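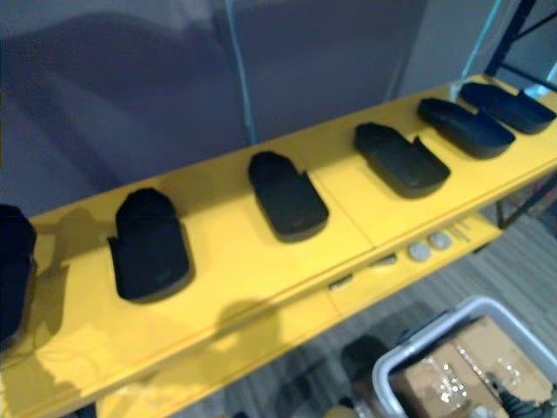 Senad Softić wrote to us after the first round of this posting and asked, fairly enough, why anyone should apply to stand next to a robot that has already failed to stop when it was told to. He wanted to know what went wrong, what had been changed and who gets to say no on a bad day. We have rewritten the posting with his questions in mind.

Shelf Test Technician (2 positions)
Vodeck, Pera project

What the job is

Pera is our shelf and bin handling project. A two-armed robot with multi-fingered hands works at a yellow shelving unit and a plastic bin on the floor. The parts are simple: black trays, small blocks, light-colored discs. The work is repetitive and most of it goes fine. We are hiring for the part that doesn't.

In the last test series we logged 430 runs. Of those, 388 ended the way they were supposed to. The others ended in a drop, a missed grasp, a timeout or a manual stop. We can live with drops. One of the manual stops was a safety matter, and it is the reason these positions exist.

What went wrong

During a shelf run the left hand closed on the rim of a tray and did not let go. The control software, Zusside, reported the hand as open. The operator saw that it was not open and pressed the stop button on the hand-held unit. The right arm stopped at once. The left arm kept pulling for two seconds, and the tray and the shelf moved with it. The operator was outside the marked line and was not hurt. A second person had been reaching into the bin a minute earlier.

We traced it to two faults that happened together. A cable at the left wrist had worn through its cover where it bends, and the hand's position signal was dropping out. Zusside was written to hold the last good reading when that happened, so it went on believing the hand was open. The stop signal for the left arm also passed through the same software layer before it reached the motors. The right arm was wired directly and the left arm was not, after a repair the previous December that was never written up properly. That was our mistake. 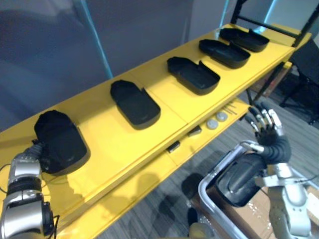 Both arms are now wired directly to the stop circuit. A lost position signal is treated as a fault, and the arm holds still until a person clears it. Wrist cables are inspected before the first run of the day and again after lunch. We also moved the floor line farther back from the shelf.

We do not think the work is finished. The hands still report a light grip as no grip some of the time, mostly on thin rims. We want people watching who are not the same people who wrote the software.

What you will do

Set up the shelf and bin from a written layout sheet and reset them between runs.
Hold the stop unit during runs. Whoever holds it does nothing else while the robot is powered.
Inspect cables, wrists and fingers using the checklist, and take the robot out of use if something fails.
Write up every stop, drop and odd movement the same day, in plain words.
Repeat earlier failures on purpose, with an engineer present, so that a fix can be checked.
Sit in on the fault review, which starts at 9:30 a.m., and say so if you disagree with what is being recorded.

What we are looking for

Steady attention over a long shift. Much of the day is spent watching an arm do the same reach again and again.
Clear writing. Spelling matters less to us than getting events in the right order.
Some hands-on background, such as machine operation, warehouse work, bike or appliance repair, lab support or theater rigging. A degree is not required.
Willingness to press stop early. Stops that prove unnecessary are logged like any others and are never counted against you.
Able to kneel, reach a low shelf and lift a packed box, with or without accommodation.

Robot experience is useful but not needed. We will train you on Zusside and on the stop procedure before you go near a powered arm.

Who gets to say no

You do. Either technician can end a run or refuse to start one, and the engineers cannot overrule it the same day. A refused run goes to Bastos, the outside firm that now reviews our stop records. Bastos reports to the company's owners, and the project lead gets a copy. You will have their contact details from your first morning and you can call them without telling us.

Hours and pay

Full time, day shift, 8 a.m. to 4:30 p.m. with a paid break in the morning and another in the afternoon. No more than an hour at a time on the stop unit, then you swap with your partner. Both positions are paid the same. The hourly rate is sent with the first reply to your application, so you will know it before you spend time on an interview. Safety shoes are provided.

How to apply

1. Send a short letter and a list of your past jobs to the Vodeck office, marked "Pera shelf test." A formal resume is fine but not expected.
2. Include one page about a time a machine or tool did something it should not have. Tell us what you saw, what you did and what you were unsure of. It can be from home.

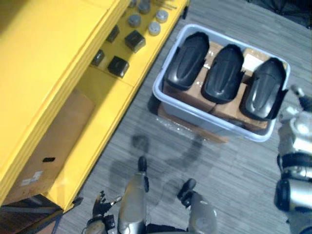
3. If we invite you in, plan on half a day. You will watch several runs from behind the line and write a report on one of them. You will be paid for the time.
4. Ask for the full report on the left arm fault if you want to read it first. We send it to any applicant who asks, including the wiring drawings and the parts that do not make us look good.

Applications are read as they arrive, and the posting comes down when both positions are filled. If you applied in the first round you do not need to apply again, but you may send the one-page account if you had not already.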